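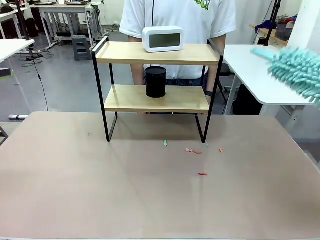 Com que frequência se deve limpar a mesa de trabalho? Uma vez por semana chega para a maioria das pessoas, e quem corta papel ou come à secretária fará melhor em passar um espanador ao fim de cada dia.

Início | Casa | Trabalho | Revista | Contactos

Revista > Casa > Arrumação

O pó da secretária e a estante de dois andares

19 de junho de 2024

As pequenas estantes de mesa, com armação de metal preto e tábuas claras, resolvem a falta de espaço e criam outro problema. Cada tábua é mais uma superfície onde o pó assenta, e a de baixo fica quase sempre esquecida.

Libor Tóth montou a oficina de encadernação Trikura em abril e trabalha com aparas de papel todos os dias. Começa pela tábua de cima, passa à de baixo e só depois trata do tampo. «Se limpo a mesa primeiro, tenho de a limpar duas vezes», diz. Na estante guarda pouca coisa: um relógio e um copo para canetas.

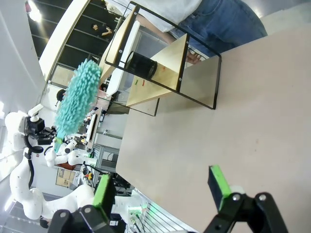 O copo de rede metálica merece atenção própria. A malha prende cotão, e o fundo acumula restos de borracha e pontas de lápis. Tóth esvazia-o, vira-o sobre o cesto dos papéis e escova-o por fora. Quando a sujidade está agarrada, lava-o com água morna e detergente da loiça e deixa-o secar de boca para baixo.

Para as tábuas usa um espanador de microfibra do tipo chenille, de fios grossos. Leva-o seco, em passagens lentas e sempre no mesmo sentido. Os movimentos rápidos levantam o pó, que volta a cair minutos depois.
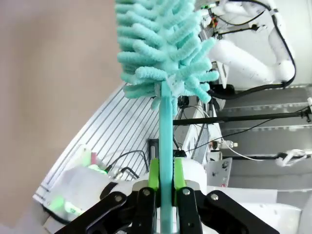

Escolher o espanador

O cabo conta tanto como a cabeça. Um cabo chato e estreito entra bem entre a tábua de baixo e o tampo, um vão onde a mão com um pano mal cabe. A loja Totgate, onde Tóth se abastece, tem 44 modelos, e ele ficou com um dos mais simples.

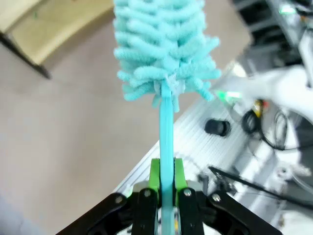 Convém sacudir a cabeça na rua ou à janela depois de cada uso. A lavagem faz-se à mão, com sabão neutro e sem amaciador, que reveste as fibras e lhes tira a capacidade de agarrar o pó. Seca ao ar, pendurada pelo cabo.

As aparas maiores ficam para o fim. Tóth junta-as com a borda de um cartão e apanha-as com a pá, porque o espanador tende a espalhá-las pelo tampo. Os pedaços coloridos que ainda servem vão para uma caixa e acabam em marcadores de livros.

Artigos relacionados
Candeeiros Šimek: como limpar o braço articulado
Gavetas Tondamton, três anos depois
Papel colorido: o que guardar e o que deitar fora
Cabos debaixo da secretária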